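Clostuvel » Reports » Visits » A morning in the Iordache kitchens

Posted Jan 22, 2023

Iordache cooks and washes up for offices, two day centres and a sheltered housing block, all from one building behind the ring road. I went on their open morning with seven other people, mostly from the catering trade, plus one man who sells floor coatings and asked more questions than the rest of us put together.

We signed in, put on hairnets and overshoes and were taken through by Mihret Bogale, who runs the wash-up side. She started there as a kitchen porter and has been shift lead for 15 months. She told us at the door that we could talk to anyone who wasn't carrying something hot.

The building is in three parts: the cooking floor, the packing room and the wash-up. The cooking floor is much as you would find anywhere, with big pans, a lot of steam and a radio. The only automation is on the kettles, which stir themselves and sound a buzzer when they reach temperature. Packing has a labelling machine and a short belt. What most of us had come for was the wash-up, where Iordache has been putting in robot arms since June.

The arms were supplied and set up by a firm called Drollard, and the software that decides what to pick up and where to put it is called Punico. Staff call the whole thing Punico, arms included. At present the arms do one part of the job, the handling of clean crockery: taking bowls and plates from racks, turning them the right way up and stacking them for the trolleys. People still scrape, rinse, load the machine and look over what comes out.

Pots and pans are all done by hand. So is anything with a handle, and so is cutlery. Mihret said they had tried mugs for a fortnight and gone back to doing them by hand, as the arm was slow finding the handle and people ended up standing over it waiting.

There is also a smaller practice area, set up like an ordinary kitchen with a worktop and a domestic rack. Iordache sends crockery out to the sheltered housing block, where the shared kitchens have no trolleys or trays, and the plan is to have an arm there one day to help with drying and putting away. A member of the wash-up team spends part of most shifts at the practice worktop, setting out crockery and noting what goes wrong.
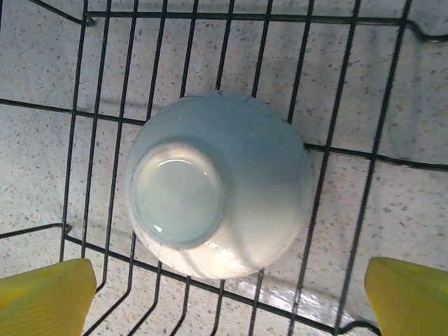 The notes go in a ruled book kept on a shelf by the door. I was allowed to read a few pages. Most entries are one line: "gripped too low", "let go early", "caught on wire, stopped by itself". The book had 524 entries in it on the morning we were there. Drollard collects copies each month and the settings get changed, and then the same things are tried again. Mihret would like the changes to come faster. A month is a long time to go on writing down the same fault, she said, and people lose heart and start leaving things out.

I asked her what had changed for the staff. The first thing she mentioned was wrists. Stacking was the job that sent people home sore, particularly at the end of the lunch run, and it used to be given to whoever was newest. Now there is less of it. The second was noise, which has gone up. The arms are quiet enough but the stacks are put down harder than a person would do it, and with the machine running as well you have to raise your voice. Some of the team wear ear defenders and some can't get on with them.

The third was the breaks. When everything was done by hand the wash-up stopped together for tea. Somebody now has to stay within reach of the arms while they are running, so breaks are staggered, and two of the people I spoke to said they missed sitting down with the others. One of them had asked for the arms to be switched off for that quarter of an hour. It was being looked at.

No one has lost a job over it so far. Iordache employs 53 people across the building, the same number as before the arms came in. Two porters have left since then and were replaced. A woman on the rinsing station told me she had expected hours to be cut by now and was still half expecting it. When I put this to Mihret she said she could speak for this year's rota and no further, which I thought was fair.

Pay came up too. Those who have done the Punico training get a higher hourly rate, but the training was only offered on the early shift to begin with. The late shift complained and a second course has been put on for them. It covers stopping and restarting the arm, clearing a dropped item, cleaning the grippers and filling in the book. The older porters have taken to it well, apart from the restart, where a menu has to be gone through in the right order with wet hands.

Breakages are a sore point. The floor coatings man asked for the figures and was told they weren't being given out. From what the team said, there were a lot in the first weeks and fewer now, and bowls come off better than plates.

We finished in the staff room with soup and bread from the cooking floor. The soup was leek and very good. There was time to go back in for a second look, and I watched the lunch crockery coming through until we were asked to clear the aisle for the trolleys.

Practical notes for anyone thinking of going: parking is at the side, not the front, and you have to ask for the barrier to be raised. Wear flat shoes. The floor in the wash-up is slippery even with the overshoes on, or perhaps because of them. Lockers take a pound coin.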